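Pallthorpe Table Covers and Pads for Sorting, Folding and Inspection

Product group: Work surfaces, soft
Supplied as: cover only, pad only, or cover and pad
Lead time: 10 working days for stock widths

The Pallthorpe cover is a flat woven cloth with a hemmed edge, made to lie over a work table and hang down on all sides. It is used where clothing, bed linen or cut fabric is handled by hand and a bare top would snag the goods or mark them. The cover is held by its own weight. On tables that are moved often, a drawcord can be sewn into the hem when the cover is ordered.

Covers are cut to the size of the table top plus the drop. Please measure the top at both ends as well as in the middle, as older tables are seldom square. State the drop separately. If no drop is stated, the works will allow the standard one, which clears the knees of a seated person.

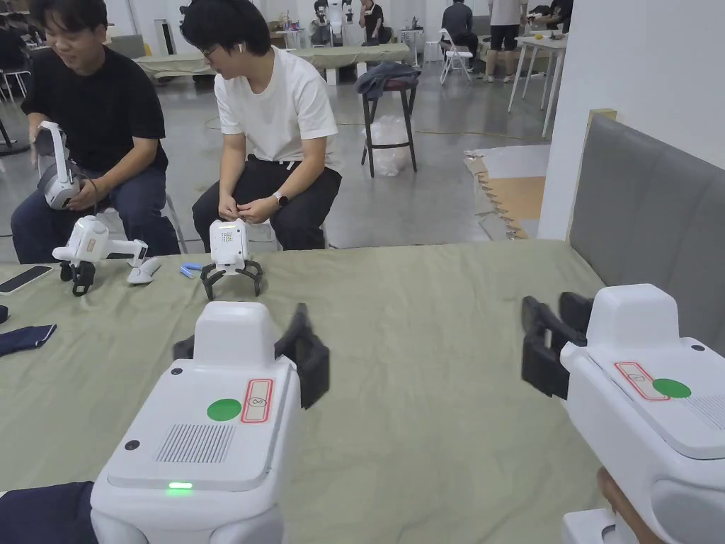
Choice of colour has more effect on daily work than most buyers expect. A strong colour tires the eye over a long shift, and a very pale one shows every mark. The mid tones sit between the two, and a large table dressed in sage green, with people seated across it, keeps a fair contrast with both black and blue clothing. White goods also stand out well on it. For mixed work we suggest a mid tone throughout. For work on one colour only, ask for a swatch card and lay the goods on it under the lamps that will be used, as shop lighting can shift a green towards grey.

Cloth grades

Standard grade: plain weave, medium weight. For sorting and general folding.
Jesdale grade: closer weave, heavier, with a brushed face. Goods slide less. For pairing and stacking light items.
Farnari grade: smooth face, lint-resistant finish. For dark goods and for inspection before packing.

All grades are dyed before weaving. Repeat orders are matched to the swatch card and may differ slightly from covers already in use. Where several tables stand side by side, order all covers together.

The cloth is not waterproof. A spill should be blotted and the cover lifted so that the pad below can dry. Do not iron the Farnari grade on its face; press from the back with a cool iron. Wash on a warm programme and line dry. Shrinkage in the first wash is allowed for in the cut, so a new cover will look slightly large until it has been washed. 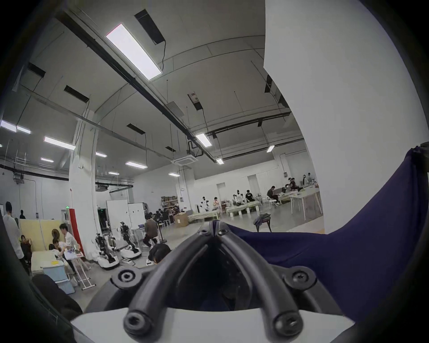

Page last changed: 9 September 2023

Prices are those of the August list. The heavier hem, formerly an extra, is now fitted to every cover in the Jesdale grade. The old clip set has been withdrawn, and spare clips remain available while stock lasts.

Pads

The pad goes between the table top and the cover, or is used alone with its own sewn face. It is stocked in two thicknesses:

8 mm: general use. Goods lie flat and can be smoothed by hand.
10 mm: for buttons, zips and buckles, where hard parts would otherwise press through from below.

Widths of 2 m and 3 m are held in stock. Other widths are made to order and cannot be returned. The pad is sent rolled and should be laid out flat overnight before fitting. It can be trimmed with long shears, cutting from the underside. 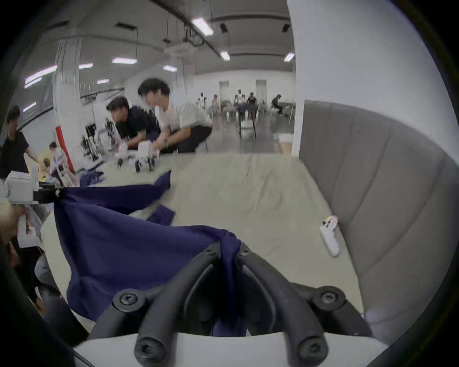
Creasing of the pad face is normal in use and is not treated as a fault. The face is left a little slack so that it can move with the filling, and if it were pulled tight it would wear through at the corners first. A beige padded top with light wrinkles and creases is still fit for handling a large navy cloth, bunched or spread, and the pale ground makes the outline of a dark fold easy to find. Smooth the face outwards from the middle at the start of each shift. If a ridge remains after smoothing, the filling has moved and the pad should be turned over.

Fitting to the table

Remove staples, tape and old adhesive from the top. Check the edges for splinters and round off sharp corners. Lay the pad with the label side down, then the cover with the hem seam facing the floor. The drop should be even on the long sides. A small difference at the short ends can be taken up by the drawcord where one is fitted.

Do not nail or staple through the pad. Hook tape may be fixed to the underside of the table if the cover tends to creep. 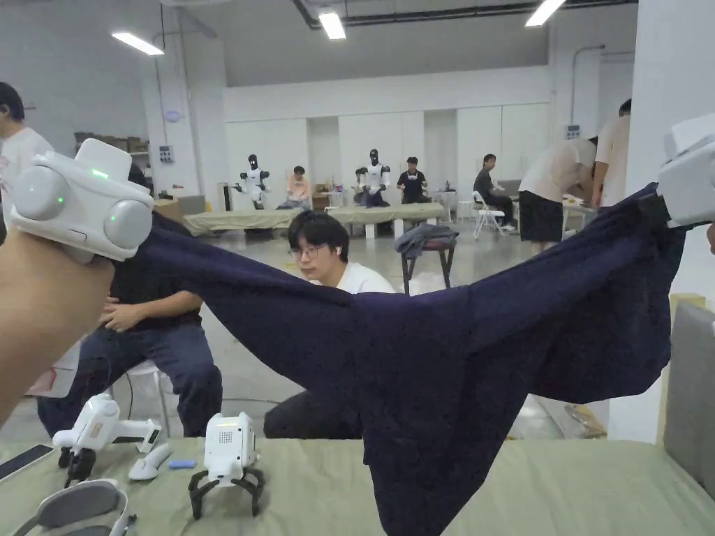 Dark navy garment held taut along its top edge, the fabric sagging between.

Handling heavy garments

Dark, heavy garments should be set down along one edge and lowered, then drawn flat. Dragging them across the table raises lint and shifts the cover. If this happens daily, choose the Jesdale grade with hook tape.

Wear and replacement

Replace the cover when the weave can be parted with a fingertip or the hem has opened. Pads last longer than covers, and most users turn the pad each time a new cover is fitted. Sewn-face pads can be sent back for a new face if the filling is sound.

Related items

Singhal swatch card, all grades
Spare drawcord, by the metre
Hook tape, self-adhesive
Storage tube for rolled pads

To order, give the length and width of the top, the drop, grade, colour and pad thickness. A sketch is needed for round or cut-away tops.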